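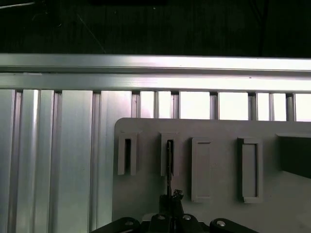 Wrist view at the tool holder, rod lined up with the second slot.

A few posts on what we've been working on since November. The short version: we changed how the arm decides where a slot is, and the insertion numbers went up. The longer version follows.

The task is taking a desktop PC apart. Before you can undo anything you have to pick up the right tool, and afterwards you have to put it back where you found it. Most of our failed runs never got as far as the computer. They died at the holder.

The old method was the one everybody starts with. Calibrate the fixed camera to the arm, measure where the holder is, drive to that pose, push down a straight line. It works on the day you calibrate. By the following Monday someone has leaned on the table and you are a millimetre or two out.

A millimetre or two doesn't sound like much. With a thin rod and a narrow slot it means the tip lands on the rim, the force limit trips and the run stops.

Revathi Nadar's suggestion was to stop treating it as a calibration problem. Use the fixed camera to get close, then hand over to the wrist camera for the last stretch and correct as you go. The correction comes from a small network that looks at one wrist image and gives a sideways offset and a tilt. Nothing else.

We call it Gamel. It has no memory and no plan. It answers one question – how far off am I – and the controller does the rest.

Training data was the part I expected to be painful. We start with the tool seated properly, pull out by a known amount, shift sideways by a random known amount, and save the image. The arm's own joint readings give you the label, so there is no hand marking. We took 206 of these pulls and it was done before lunch.

Lawal Uzor threw out the first batch because every image had been taken with the blinds shut. He was right to. Bare aluminium extrusion goes from dull grey to almost white depending on the light behind it, and the network had learned the brightness of the gaps. We collected them again with the blinds in whatever state we found them.

Results. 200 insertions per method, holder knocked by hand between trials by up to 4 mm. Fixed pose only: 66 went in. With the wrist correction: 181. Same arm, same gripper, same force limit.

Of the 19 misses, most were tilt. The sideways offset was good and the rod still caught the side wall on the way in. You can lower the force limit and retry, which rescues a fair few, but I haven't counted retries as successes anywhere above.
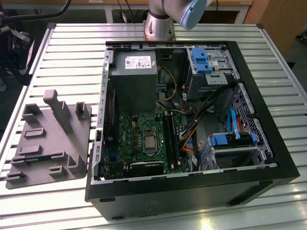
The next step is the computer itself, and it's harder for a reason that took us a while to see. A holder is a fixed shape. You print it, so you know the slot depth and the wall thickness. The inside of a used desktop has cables lying across it, and they lie differently in every one.

So the correction network can't just be pointed at a screw and expected to cope. We tried. It was fine with a clear view and gave confident nonsense as soon as a power cable crossed the target.

Sandro Costa is adding a second output, which is simply how much the network trusts its own answer. If that number is low the arm backs off, moves sideways a bit and looks again. Early days. It stops too often at the moment, though I would take that over a driver tip going into a motherboard.

People ask why we don't use one big model for the whole thing. We might. Maxence Besson is running that comparison on the second bench. For now the small one trains in minutes, and when it fails I can look at one image and one offset and see what went wrong.

Some things that made no difference: a larger network, higher resolution images, and smoothing the offset over several frames. The last one made it slightly worse, as the arm kept reacting to where it had been.

One thing that made a lot of difference: slowing down for the last few millimetres. Very dull, but worth more than two weeks of my work on the loss function.

The write-up is with Lakshmi Venkataraman for comments. The holder files and the training script will go up with it. If you have a different gripper you'll need to redo the pulls, but the script does that part for you.

Questions welcome. I'm in the lab most of this week so replies may be slow until the evening.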